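Speaker notes: folding and storing woven cloths
Talk for the Kallard textile evening, June. Forty minutes, then questions.

**Before starting**

- Check the mic, put the water somewhere away from the samples.
- Handout on every chair. There are 58 printed, so couples may have to share.
- Slides stay on the title until 7:10 p.m.

**Opening (5 min)**

Say who I am and how I got into this. I took over the Hendau collection when it was still in bin bags. There were 232 cloths, and 61 of them had a crease that wouldn't come out. Most of those creases came from being folded in exact quarters and left that way for years.

Ask for hands: who has a blanket or shawl at home that has been folded the same way since they got it? Wait for the hands. Mine goes up too.

**Why folds do damage (8 min)**

A sharp fold bends the same yarns in the same place. Add the weight of a stack and the yarns flatten, then crack. Wool puts up with it longer than cotton or silk. Old brown dyes can be a problem because some were made with iron, and the iron weakens the fiber. Don't get into the chemistry unless somebody asks. There is a page on it in the Orkateo booklet.

Next slide. Leave it up while I talk through layers.

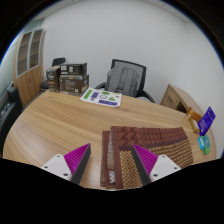 Folding for a shelf is different from folding for a drawer. On a shelf you see the front edge, so people put the neat fold at the front and hide the rest. I'd like them to do the opposite with anything that frays. On the brown cloth the frayed edges are along the side of the pile where you can see them, and that makes them easy to check without opening the whole thing up. Point out the houndstooth-like band and the checkered part as well. With patterns that different, you can write "band on top" on the label and know next time which way it was folded. Then refold it along another line.

**Demo (12 min)**

1. Clear the table and wipe it. Hands washed, rings off.
2. Lay the cloth out flat, face down.
3. Roll acid-free tissue into a loose sausage and set it where the first fold will go.
4. Fold over the sausage. Don't press.
5. Same again for the second fold.
6. Label on the outside, tied on. No pins.

Pass the tissue around while I do step 3. Go slowly here; last time the back row missed it.

**Boxes (8 min)**

Plain cardboard is fine for moving house. For years in a closet, line it or buy archival. I use the Dizon flat box, the long one. The Hendau cloths went into 147 of them, with the heavy pieces always at the bottom. Mention cedar: smells nice, keep the wood off the cloth.

Refold once a year. I do mine in June.

**Questions**

Likely ones: moths, washing, vacuum bags (no). If it's quiet, ask what people have in their closets.

Collect the tissue at the door.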